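Notes for the October talk, plain writing at work

Start with the email from Gradley. Read it out loud once, all of it, no comment. Ask the room what the writer wants. Wait. Last time it took three guesses to get there (he wanted a signature).

Point to make: the grammar in that email is fine. The request is in the last line, after 30 lines of background. Move it to the top and read it again.

Next, apostrophes. Keep this short. Show the "it's / its" slide and go on. If Zeeshan Ghauri asks about plurals of family names, the answer is on the handout.
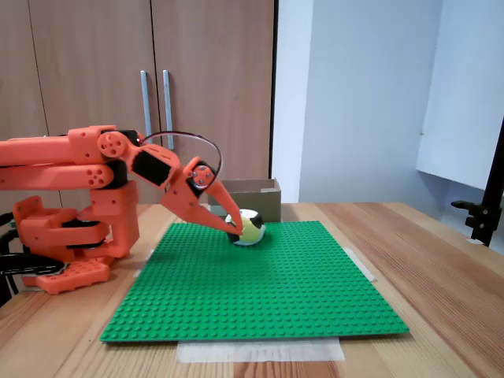 Then the part on long words. "Utilize" for "use," "commence" for "start," "in the event that" for "if." Katherine Valderrama sent me seven of these from one Rernier memo. Put up the memo and let people fix it in pairs. Six minutes.

Read two of the fixes aloud. Ask what got lost, if anything.

Questions. Someone will bring up texting. Say that I text too, and that my sister understands me. Handouts are by the door.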